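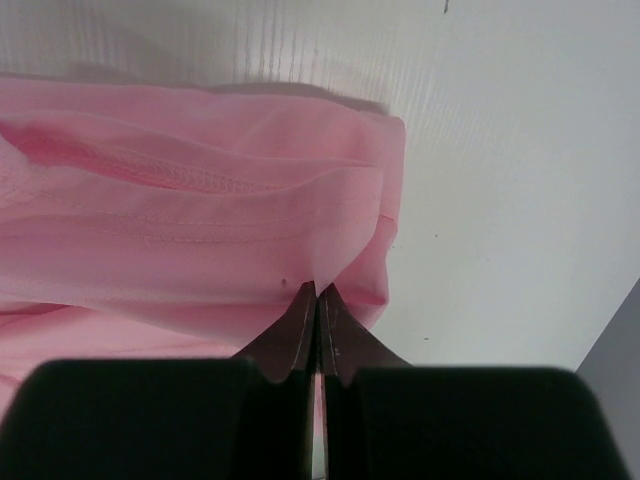
Fig. 4-1. Pink garment, detail of zipper and stitching.

4. Folding Zippered Pants for the Jetell Drawer Insert

This section covers lightweight pants with a zipper. For knit pants and leggings with no zipper, go to section 5. The fold is sized for the standard Jetell insert. If you have the Gikton shallow tray, read the note after step 6 before you start.

Before you fold

Clear a flat surface longer than the pants. A bare table works better than a bed – soft surfaces let the cloth shift while you smooth it.

1. Empty the pockets. Close the zipper all the way and fasten any button or hook at the waist.

2. Check the cloth for spots, especially on pale colors. Treat them now and let the garment dry completely before storing it.

3. Lay the pants face up. Pull the seams straight from waist to hem. Rows of stitching tend to bunch, so flatten them with the side of your hand.

CAUTION: Do not pull on the zipper tape to straighten thin fabric. Hold the cloth on both sides of the zipper and ease it flat.

Making the long fold

4. Bring one leg over the other so that the side seams line up. The pants should now form a long, narrow rectangle.

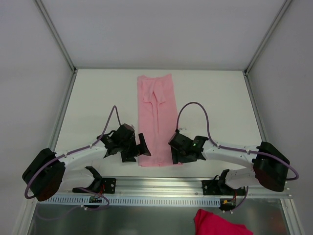
Fig. 4-2. Garment folded lengthwise on the tabletop.

5. Smooth from the waist down. Small wrinkles are fine. A hard crease across the leg should be opened and laid again.

6. Fold the hems up to just short of the waistband, then fold in half once more. Stand the bundle in the insert with the rounded edge up.

NOTE: For the Gikton shallow tray, leave out the last half fold and lay the pants flat. Do not stack more than 6 pairs in one tray.

NOTE: Heavy denim may not stand in the standard insert. Use the wide insert, part 439.

If the bundle falls open, the hems were probably brought too far up. Unfold to the end of step 5 and try again.

Comments

Asif Satti
Worked for my daughter's school pants. The part about not pulling the zipper tape should be in bigger letters.

Alžběta Hudec
Is part 439 the same width as the old wide insert? My drawer is 49 cm inside and I don't want to order twice.

Branislav Pešek
Step 6 is hard with slippery fabric. I roll mine instead – takes up a bit more room but they stay put.

Related sections

Section 3: Fitting the Insert to Your Drawer
Section 5: Knit Pants and Leggings
Section 8: Storing Clothes Between Seasons
Replacement Parts List

We use cookies to remember your settings and measure visits to this site. Accept all | Manage choices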